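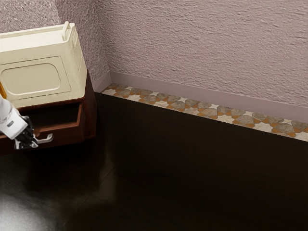 Software licenses are written by people who assume you will not read them, for people who have already decided not to. This chapter is for those who must. You know more about the subject than you think, having lived with appliances. A cream-colored microwave on a dark wood cabinet is a thing you buy, carry home and set down, and the maker has no further say in where it stands or who warms soup in it. The software on your computer sits there on different terms. You paid for permission to use it, and the permission came with pages.

Textbooks > Business Computing > Chapter 7: What Did We Buy?

Consider Hoswood, a mid-sized distributor of plumbing parts. In September the company bought 200 seats of an inventory program called Tradia from its publisher, Hudis. The purchasing manager, Colton McIntyre, negotiated hard on price and was pleased with himself for most of a week. Then the warehouse tried to put the program on its shared terminals, where three shifts of workers log in under their own names.

Hudis asked how many people that was. The answer was 682.

McIntyre had taken "seat" to mean a chair, or at least the computer in front of one. The agreement defined it as "any natural person who accesses the Product, directly or otherwise," and it was the word "otherwise" that cost money. A clerk who received a Tradia report by email, and never opened the program in her life, was arguably sitting in a seat.

Qianru Long, the company's lawyer, was sent the agreement after it was signed – the customary moment for consulting a lawyer. She found 2 clauses that mattered. One let Hudis audit the customer's records on short notice. The other let Hudis change the definition of a seat by posting a new one on its website.

We will return to Hoswood throughout the chapter, and its situation will not improve quickly. First we need some vocabulary. A per-user license follows the person. A per-device license follows the machine. A concurrent license limits how many people may use the program at once, and gives the rest something to complain about at nine in the morning. A site license covers a location, which sounds simple until the company rents a second building across the street.

7.1 Reading the Definitions First

Most readers begin a license at page one and give up around the warranty. Begin with the definitions, wherever the publisher has hidden them. Mark every capitalized word, then read the price schedule again with the definitions beside it.

We use cookies to improve your reading experience. Accept all | Manage settings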